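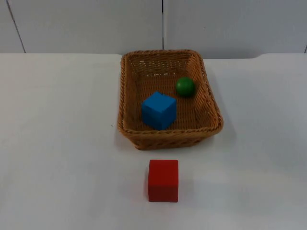 Oct 14, 2021
Dye bench, second round of madder. Me (Sinan) with Yiğit in the morning, Canan from lunch on.

Picking up from the June notes, which I can't fully read. Water got on the page. Recipe card says "half the chalk" but half of what. Asked Canan, she thinks half of the first batch, so one teaspoon to the pot. Went with that.

Goal today: get the brick red back. The last skeins for the Çetinkaya order came out orange, and a washed out orange at that. Tülin says the customer would take the orange. I would not send it.

Wool: Lavow 2-ply, undyed, scoured last night. 24 skeins in total, 12 in this round, the rest stay dry on the rack until I know what I'm doing. Skeins tied loose in three places with cotton. Yiğit tied his too tight again, retied them, otherwise we get white bands like we did on the blues.

Mordant: alum at 12 percent of dry weight plus a little cream of tartar. Dissolved in hot water in the jug first, then into the big pot. Wool in wet. Brought up slow, held under a simmer for an hour, left to cool in the pot with the lid on. Did not rinse hard, just a squeeze. Burgi always rinses at this point and her colors are fine so maybe it makes no difference. Should test sometime.

Madder: the ground root from the new bag, not the chopped. New bag smells stronger, sort of like wet hay. Old bag is nearly done and has lumps in it, moved to bottom shelf, do not mix them.

Soaked the powder overnight in the white bucket, poured off the first water and kept it (jar on windowsill, labeled). First water is supposed to hold most of the yellow. That is the whole theory for today. In June we didn't pour anything off, I'm fairly sure.

Pot log:
Start, cold pot, chalk in, madder in, stirred, water went dark quickly
Wool in when it felt like bath water
Held low, lid half on
Thermometer reading jumpy. Wiped the probe, same. Swapped for the old glass one.
Glass one says 60 C, the digital said 71. So who knows what June was!!
Turned down a touch
Yiğit pulled a test strand, pinkish, not there yet
Another strand half an hour later, much better, proper red when squeezed out

If the digital reads high, then June was cooler than we wrote down, and the orange wasn't heat. That leaves the water or the yellow we never poured off. If it only went wrong since, then all bets off. Need to check it in boiling water and in ice. Canan will do that tomorrow, please write the result ON THE TAPE on the thermometer and not on a scrap of paper.

Water: tap for the mordant, tap for the dye pot. Burgi uses rain water plus chalk and gets a colder red, nearly wine. I want to try it but the barrel is low and has leaves in it.

Lunch. Pot left on the lowest setting, Yiğit sat with it and ate there. Please don't eat at the dye bench, the alum jar was open.

Afternoon. Pulled the first six skeins. Left the other six in to cool overnight, to see if the long soak gets deeper or just browner. First six rinsed in warm water, then cooler, until the water was mostly clear. Took longer than I wanted. A lot of root powder stuck in the ply, it shakes out when dry but makes a mess, so hang them OUTSIDE the drying room this time. Tülin's white cotton is in there.

Color wet: brick, a bit of rust. Very close to the card from the good batch two years ago. One skein has a paler patch at the tie, mine not Yiğit's, so I take back some of what I said.

Canan wants to dip one in the iron pot for a brown. Fine, but one only, and use the iron spoon with the red handle, never the steel one. The iron gets into everythign and then all the yellows go green.

Exhaust bath: still plenty of color in it. Keep it. Put in the small skeins of the Zikevlow sock yarn tomorrow, whatever we get is a bonus. Could be coral. The sock yarn has nylon in it so it may take up uneven.

Windowsill jar (the first water): dipped a scrap of felt in it after lunch. Yellow-tan, dull, not ugly. So there is yellow in there and it does come off in the first water. Good sign for the theory. Doesn't prove it as I also changed the bag and maybe the temperature. Should have changed one thing at a time, I know. Tülin told me that this morning and I did it all anyway.

Supplies:
Alum down to 98 g, order
Cream of tartar OK
Chalk OK
Madder, new bag, up to 26 rounds in it if Burgi's sums are right, which I doubt
Cotton for ties, almost out, someone has been using it on parcels
Gloves, only large left
pH strips, found the box behind the scale, out of date, used one anyway and it said slightly alkaline, make of that what you like

To do
Thermometer in ice and boiling (Canan)
Pull the last six first thing, rinse, hang next to today's six and compare in daylight, not under the tube light
Card for this batch: one strand wet day, one strand dry, one after soap
Light test, half the strand under foil, south window. The Grakness browns faded badly there so it's a fair spot
Ask Burgi about the rain water amounts
Copy the June page out again before it gets any worse
Call Çetinkaya if the dry color holds. Don't promise a date

Stove off, windows left open, lid on. Skeins are on the back porch line under the roof. If it rains sideways somebody bring them in.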